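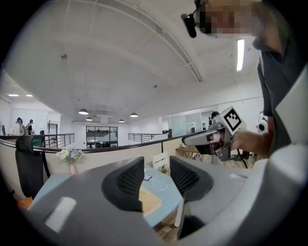
9/24/21 Squad cost sheet, transfer rumor tracking

Spent the morning on the Festville numbers again. The story going around is that they can't register the two forwards they announced in the summer until the wage bill comes down, and that Cuevas will be sold to make room. I have now read this in eight places and I'm fairly sure it is one report. Same wording, same wrong spelling of the agent's name, same "sources close to the club." Logged as a single source. Refugio had it down as eight. Changed it, left a note in his column.

What I wanted to check: does selling Cuevas even solve it? The reports all say yes and none of them do the sum.

Working assumption is that the league lets a club over its limit spend 40 percent of whatever it saves. So to register a player on a wage of 2 you have to clear 5 off the books. Cuevas is supposed to be on 8 a year (millions, and that figure is from a newspaper, so treat it like weather). Clearing 8 frees 3.2. That covers one forward. It doesn't cover both unless the second one signed for pocket money, and his agent does not have that reputation.

Then the transfer fee. If it comes in as installments, how much counts this season? Went back and forth on this. The sheet was counting the whole fee in year one, which flatters Festville a lot. Switched it to book profit only, net of what is still unamortized from when they bought him. With that change the gap gets worse. I don't trust the new number much either, but at least I know what is in it.

Problems with the sheet itself:

- Bonuses still sit in the same column as base wage. Pemdale's totals are junk until that is split. They have three players on appearance money who have barely played.
- Loan players counted twice, once at each club. Fixed for Festville and Pemdale. Not fixed for anyone else.
- Deferred pay from last season is entered as a saving. It is a debt. Moved to next year's column.
- Image rights: blank all the way down. Leave blank. I'd sooner have a hole than a guess.

Talked to Refugio Beltrán after lunch. He thinks the Hema deal changes everything (new shirt sponsor, announced last week, no figure given). I said no figure given is the whole point. His argument is that the club wouldn't have signed two forwards without knowing the money was coming. Mine is that clubs do exactly that every summer and then look surprised. We agreed to run it both ways. With Hema at almost 50 over the contract, the pressure comes off and Cuevas can stay. With Hema at half that, it doesn't. He is going to look for the previous sponsor's accounts, which should at least give us a floor.

Also dropped the "likelihood" column. We were putting percentages next to rumors and I couldn't say where a single one of them came from. Replaced it with two fields: who said it first, and did they get the last one right. Slow to fill in. So far the second field is mostly "no."

Still to do:

Split base and bonus for Pemdale.
Find out when the reduced wages agreed by the older Festville players start. One report says already, another says November. It matters, it moves the total more than Cuevas does.
Ask Refugio to stop overwriting the master copy.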